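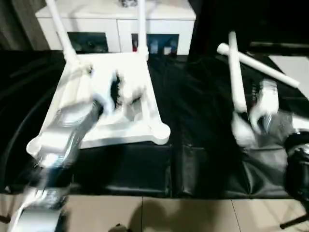
Every February the town of Rornville holds a meeting about noise, and every February the meeting has to be asked to keep it down.

The trouble is the bell. Rornville has 2,255 residents and one clock tower, which strikes the hour, the half hour and, thanks to a repair by the firm of Conetti, a stray note at 4:10 in the morning. Conetti sent a bill for $2,689. The town paid $300 of it and has been composing a letter about the remainder ever since. 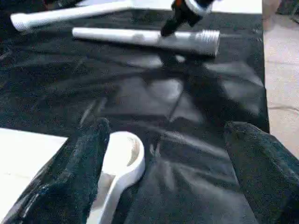
A reader in Eltberg wrote to say that she would take the bell tomorrow, stray note included, if Rornville would take the leaf blowers. Eltberg went quiet years ago, on paper. Its ordinance runs to eleven pages and exempts anything with a motor.

Rornville's own draft is shorter. It bans "unreasonable sound," then spends a paragraph protecting roosters, the high school band and the fire siren. The bell appears in a footnote, as heritage.

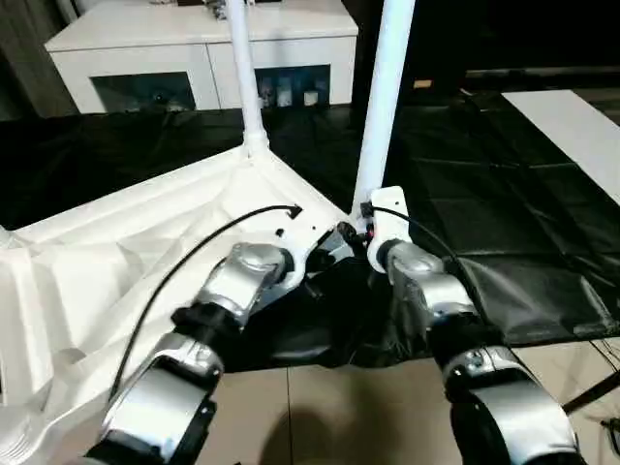 Overgaard, who sleeps two doors from the tower, told the last meeting that the 4:10 note was the only thing in town that ever ran on time, and that anyone who fixed it could come over and wake him personally. The motion to repair was tabled until spring. Earplugs are at the hardware store, next to the wind chimes.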